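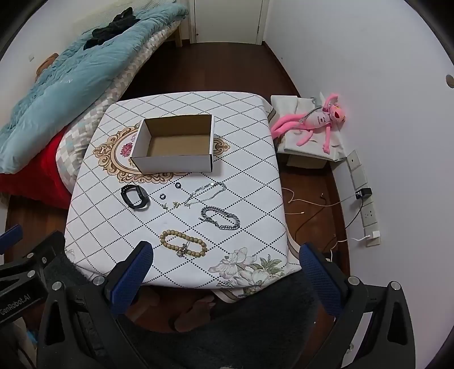 Bracelets, rings, a fitness band and an open box

Home Machines > General Talk > Could anything you can buy today put the jewelry away?

pinecone_porch
Hi everybody! I've been reading this board for ages and finally have a question worth making a login for. My sister and I have been arguing on the phone since Tuesday over whether a machine can do the fiddly little tidying jobs yet, the stuff that ends up on every flat surface in the house. She says two years. I say she has never watched our Floton try to deal with a sock (we paid $359 for it and I love it dearly, but it is a vacuum and it knows it).

So take the table up top as the test. Everything into the box, nothing dropped, nothing broken, tablecloth still on the table at the end. A five-year-old could do it, and would probably try on the rings first. Could a machine? And if you think so, which piece would you hand it first?

millrace77
Welcome! I'd start with the wooden bead bracelet. It's got some body to it, it stays more or less where you put it, and you can grab it anywhere on the loop. The chunky silver one would be next. I think a decent two-finger gripper gets both of those into a box that size all day long, and the fitness band too.

The thin chain is where I'd get up and make a sandwich. You pinch it in the middle and both ends dangle, then one end catches on whatever is next to it, and now you're carrying two things you didn't plan on.

oldtoolcrib
I'll be the grump. I spent a long time on the floor at Humbridge, where we had arms loading trays, and they were wonderful, 214 trays a shift and never a complaint. But every part came down the chute facing the same way. Let one part flip over and the whole cell stopped and waited for a person to come set it right. Take away the chute and give it a tablecloth, and I don't believe it. Cloth moves. You press down to get under a ring and the fabric bunches up and the ring goes with it.

I'd say ten years for the home, and I'd want to see the rings done before I believed that.

pinecone_porch
Oh, I hadn't even thought about the cloth sliding! I was only worried about the pattern. There are flowers and gold curlicues on it and then a tiny gold-colored charm lying there, and I wondered if a camera would get mixed up and try to pick up the tablecloth.

softserve_sally
It might, on a bad day, but seeing has gotten a whole lot better than it was. I do sample testing at Fedoruk (kitchen gadgets mostly, nothing as fancy as this) and the arm in our back room finds small things on printed fabric better than I do without my glasses. It found a flat washer on a paisley dish towel in December and I had walked right past it.

Where I part ways with oldtoolcrib is the chute business. That's how it was done for years and years, sure, but the newer ones learn from people doing the chore by hand, over and over, in regular messy rooms. They get used to things lying every which way. I wouldn't say two years, but ten is awfully gloomy.

oldtoolcrib
Finding it and picking it up are different departments, as we used to say. How many times out of a hundred does your arm get the washer?

softserve_sally
Fair, and I'm not going to make up a number for you. Less often than I'd like. It's good with spoons! And it pushes a flat thing over to the edge of the table and catches it from there, which I find very sweet to watch, it looks like somebody sweeping crumbs into their palm.

millrace77
That's a nice trick for a washer, but I'd hate to see it done with my wife's ring over a floor vent. Which gets me to my real point, I suppose. For laundry or toys I'd put up with something that gets it right most of the time. For jewelry I wouldn't, even if it were free.

tidewater_lou
Reading along with my coffee here. We had a Brarkia sorter on trial at the repair shop, beads and findings into little cups, and it handled 13 kinds before it started mixing up the jump rings. Slow as molasses, too, but it ran at lunch while we were all out, so who cares about slow? I think people get hung up on comparing it to their own hands. If I can leave the room, I don't mind if it takes an hour.

pinecone_porch
See, I'd stay and watch it the whole hour, and then what have I saved?

tidewater_lou
Ha, well, you'd stop after the first week. Everybody watched their dishwasher at first.

oldtoolcrib
My dishwasher never had to untangle a necklace. Put me down for ten years, and tell your sister I said hello.

pinecone_porch
I will! She's going to side with softserve_sally, I can already hear it. I'm going to try the edge of the table trick myself tonight with an earring back and see how I do.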